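Tips for a two-arm bench cell: cables, bases, fingertips

These notes come from the Tunia build, a two-arm cell on a shared workshop bench. They assume the arms already move and the controller is configured.

Mounting the bases

Bolt both base plates to one grooved aluminum rail. Separate brackets drift apart as the bench is moved, and every taught position goes with them. Snug the bolts, run each arm to full reach, then do the final tightening. Recheck after 200 cycles. Put a paint mark across each bolt head so a loose one shows.

Routing the camera cable

Sleeve the cable from the camera module to the base in one length. Leave a wide arc over the wrist motor and a hanging loop outside the lower joint. Tie it along the forearm cover only; a tie across a joint will chafe the sleeve. Fold the arm fully before trimming anything. Our first sleeve was short and pulled the plug out in June.

Fingertips

Colored tips are easier to pick out on video than black ones. Wipe them with alcohol before a long run. Pylyp Antoniuk prints ours with 4 walls, and a pair lasts almost 1,000 grips on metal parts before the edge rounds over.

Handover practice

Start with a limp object. A rigid block hides alignment errors — the second gripper simply shoves it into place. A light chain swings with any jerk at the wrist. Bring both grippers together slightly above the middle of the surface, with the tips level, and drop the speed for the last 2 cm.
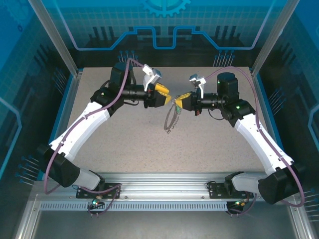 Both grippers at the top of the chain, forearms sloping back to the rail.

If the chain swings for long after a stop, lower the acceleration limit before touching the grip force. Save the old values under a separate name first. Ours are in the Jakab folder on the bench computer.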